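Stodwood boxing coach says the new gym rules won't stop bad fights
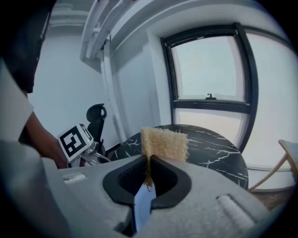 Two amateur boxers in Stodwood are facing assault charges over a brawl at a weigh-in, and the coach who trained both of them does not think much of the response. The Kilora Boxing League says every fighter must now sit through a 60-minute conduct class. The coach, who asked not to be named while the case is open, talked between chores at the Prunero gym, where a tan sponge-like pad with frayed, hairy edges looked more worn than the league's new handbook.

"They sit in a chair for an hour and sign a sheet," he said. "Then what?"

The league calls the class a turning point. It has not said who wrote it or how anyone will check that it works. Asked whether he had seen the lesson plan, the coach laughed. "I've seen the cover."

He doesn't excuse his fighters. Both were suspended in November, and he says he would have done it himself. But he points out that the weigh-in, at the Meng Center, had two security guards for a packed room.

"Everybody knew those guys had a problem with each other," he said. "You put them in the same hallway and you act surprised?"

A hearing date has not been set. The coach expects to be called and says he will repeat all of this under oath, though he doubts the league will send anyone to listen.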